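Trellura – Mitmachen beim Greiferbau
Aufruf für Teilnehmerinnen und Teilnehmer, Stand 5. August 2023

Für unser Werkstattprojekt Trellura suchen wir 16 Personen, die zu Hause mit einem handgeführten Greifer Alltagsgegenstände greifen und die Aufnahmen an uns schicken. Mit den Daten trainieren wir einen Roboterarm, den wir in der Gemeinschaftswerkstatt selbst bauen. Der Arm hat sechs Gelenke und läuft seit dem Frühjahr. Was fehlt, sind Aufnahmen aus verschiedenen Wohnungen. Bisher liegen 412 brauchbare Griffe vor, fast alle von derselben Werkbank.

Aufgabe
Sie bekommen einen Greifer als Bausatz oder fertig montiert. Der Bausatz besteht aus 53 Teilen, die meisten davon kommen aus unserem Drucker. Für den Zusammenbau sollten Sie einen Abend einplanen. Danach nehmen Sie an einem Tisch Ihrer Wahl 26 kurze Griffe pro Woche auf, vier Wochen lang. Gegriffen wird, was ohnehin herumsteht: Flaschen, Becher, Dosen, Schachteln. Bitte nichts aus dünnem Glas und keine offenen Flüssigkeiten.

Voraussetzungen
Mindestalter 18 Jahre. Ein Schreibtisch oder Küchentisch mit ordentlichem Licht, ein Rechner mit USB-Anschluss und eine Internetverbindung, über die sich größere Dateien hochladen lassen. Wer den Bausatz nimmt, sollte mit Schraubendreher und Innensechskant umgehen können. Programmieren müssen Sie nicht. Linkshänder sind ausdrücklich gesucht.
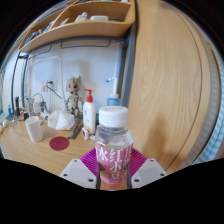

Griff an einer Wasserflasche mit Schraubverschluss, aufgenommen am Schreibtisch.

Aufräumen ist nicht nötig, ein benutzter Tisch ist uns lieber als ein leerer. Briefe, Ausweise, Familienfotos und eingeschaltete Bildschirme gehören aber vorher weg. Andere Personen sollen nicht im Bild sein. Einzelne Aufnahmen können Sie vor dem Hochladen löschen, danach auf Anfrage bei uns.

Was Sie bekommen
Eine Vergütung können wir nicht zahlen. Material und Versand übernehmen wir – auch den Rückversand. Wer alle vier Wochen mitmacht, darf den Greifer behalten und im Dezember zum Testlauf mit dem Arm in die Werkstatt kommen.

Anmeldung
Schriftlich an Vasilică Dinu, Stichwort Trellura, über das Kontaktformular der Werkstatt. Bitte angeben: Bausatz oder montiert, Rechts- oder Linkshänder, Betriebssystem des Rechners. Fragen zur Mechanik und zu Ersatzteilen beantwortet Cormac Conneely. Die Bausätze gehen in der Reihenfolge der Anmeldungen raus.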